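Chapter 7
Reading a Long-Running Manga Series

Before you start. Have one volume of any long series on hand. Any genre. Sports, horror, cooking, whatever your library has.

Most weekly series begin small. One hero, one goal, a town. Then the readers vote, the editor calls, and the story has to grow – fast. This chapter is about that growth and how to spot it on the page. 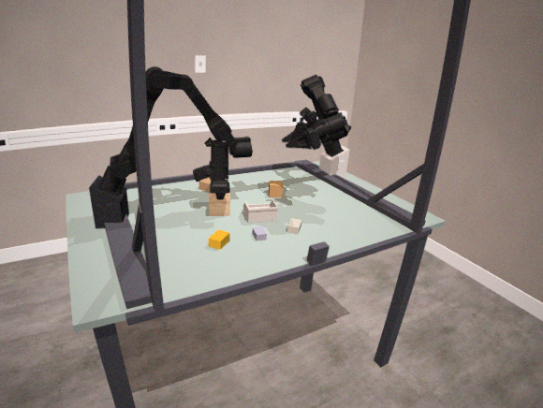 We'll use Miltumora as our main case. It ran 28 volumes in four arcs, each with a new lead. The first arc, Plorine, is a plain school story. By the second the school is gone and so is most of the cast. Readers were furious, then they werent.

Key terms: arc, splash page, cliffhanger, time skip, tankobon (the collected volume).

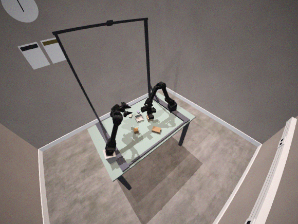

Fig. 7.1 Table with two black robot arms

A weekly chapter is short, about 14 pages in Miltumora. Very little room. So look at the last panel first. What question does it leave open? Write it down before you turn to the next chapter.
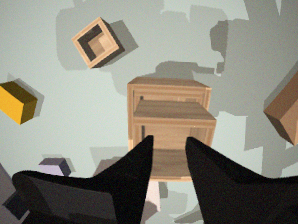 7.1 Why Leads Change

Three usual reasons. The old hero got too strong. Sales dipped. Or the artist was tired of drawing the same hair. In the Sembiring arc the new lead, Redier, doesn't speak untill chapter 13 – a risky move in a weekly magazine, and worth reading slowly.
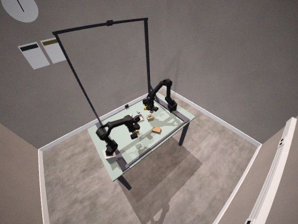
Kimutai Rweyemamu
Chapter author, comics studies instructor

Start with the Plorine arc, volume 1. Read it twice. First for story, then only for panel shapes. Wide panels, slow time. Narrow ones, quick. Mark any page where the pattern breaks and bring your notes to section 7.2.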